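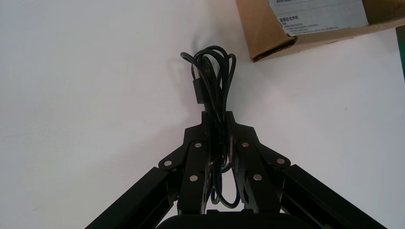 Page last changed: August, by Youssra Gaber

Chapter 6
Grasping Things That Bend

Pick up a coffee mug and its shape stays put. Pick up a charging cable and you get a new shape every time! That one fact breaks a lot of the code we wrote in Chapter 5, and fixing it is some of the most fun you can have with a planner.

Our running project is Flekelance, the small grasping stack that Serena Pellegrini and Habibur Kumarasinghe wrote at Tunstall. You'll build your own version piece by piece, starting with the state machine that decides when to look, when to move and when to close the fingers.

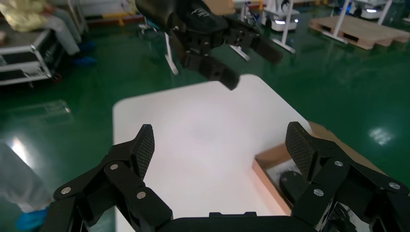 Flekelance keeps one planner for each arm and a shared map of the space between them. Before either arm moves, its planner reserves a slice of that map, and the other has to route around it (Section 6.2 has the code, all 236 lines). 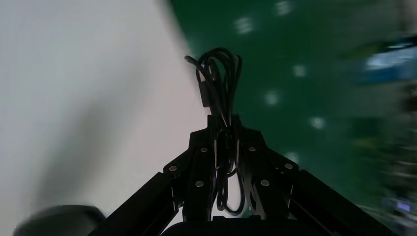
Figure 6.1 A bundle of looped black cable at the gripper, seen from the wrist camera.

Blurred views like this are wonderful test cases. A detector trained only on sharp images may lose the table edge completely, so we'll train on the Flavthorpe set, with 1,844 wrist views, and let the tracker carry its estimate through fast motion.
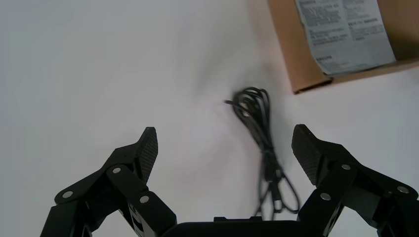

6.1 Choosing a Grasp Point

Start with the mask of the cable. Thin it to a skeleton, then score each point by how many strands run side by side through it.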